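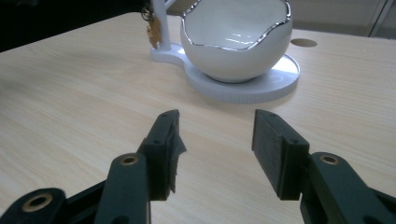
Jamie Bunting asks whether a robot could learn to tidy a table simply by watching somebody else do it.

The answer is that watching helps, but many robots learn more easily when a person shows them the task using a hand like their own. At the Holtthorpe Learning Centre this is called teaching by demonstration. It can be done in two ways.

Showing by hand

The teacher holds a tool called a gripper. It has two black fingers that can open and close. Each finger has a pad on the inside, covered in dark material, where it touches the object. A camera travels with the gripper and records what is in front of it.

The teacher then does the job in the ordinary way: reaching out, closing the fingers, lifting and letting go. No robot needs to be in the room. Later, a computer studies the recordings and works out how the gripper moved and what the camera could see at each moment.

Showing by remote control

The teacher moves a set of controls, and a real robot arm copies the movement. The arm may be on the same table or in another building. This way of teaching is often slower, as the teacher must learn to use the controls first. It is useful where a person could not safely go.

Why one showing is not enough

You may have learned to tie your shoelaces after a few tries. A robot usually needs far more. If it saw a bowl in only one place, it might reach for that same place every time, even after the bowl had been moved.

For this reason the teacher repeats the task with small changes. The gripper may start further to the left, or come in from a different height. A shiny bowl is a good test, because bright spots of light on it can shift when the camera moves, and the robot must learn that it is still the same bowl. One of our tasks, named Kolell, was shown 68 times in March. Larger projects may use more than 1000 recordings. 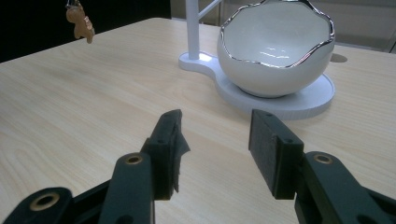

Words to know

Gripper: the part of a robot that holds things.
Demonstration: one complete showing of a task, from start to finish.
Remote control: moving a machine from a distance.

Try it at home

You will need a partner, a pair of kitchen tongs and a plastic cup. Ask an adult before you begin.

1. Pick up the cup with the tongs and put it down somewhere else. Your partner should watch closely.
2. Ask your partner to copy you exactly.
3. Move the cup and try again. Do this four times.
4. Talk about what your partner had to change each time.

Teachers may request the activity sheet from Sandra Kershaw at the Centre. It is suitable for pupils up to the age of 11.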